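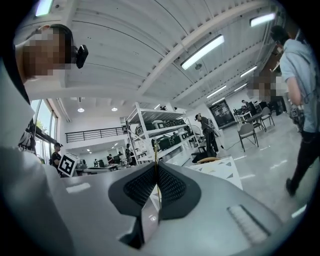

Inside the large, brightly lit space.

SIRKETMONT – Camance is delighted to share that its winter repair evenings will return in December, with doors open from 6 p.m. and a warm welcome for anyone who has a wobbly chair or a coat with a stubborn zipper at home.

Over 375 neighbors brought something in last winter, and we can't wait to see them all again! Entry is free, and the Oleck fund has kindly put in $3000 toward parts and thread.

"People come for the toaster and stay for the talk – I've made friends over a broken lamp," said Maxine McAlister, who runs the evenings with Declan Kingi.
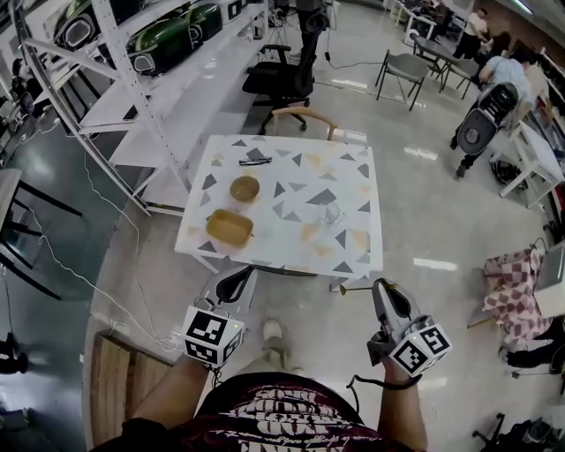
A patterned table with a bowl, a container and a pair of eyeglasses.

Places at the eight sewing tables can be saved by calling the front desk.

Last updated: December

We use cookies to improve your visit. Accept | Settings

Related news
Wongsuwan bakery joins holiday market
Josefien Mertens to lead spring choir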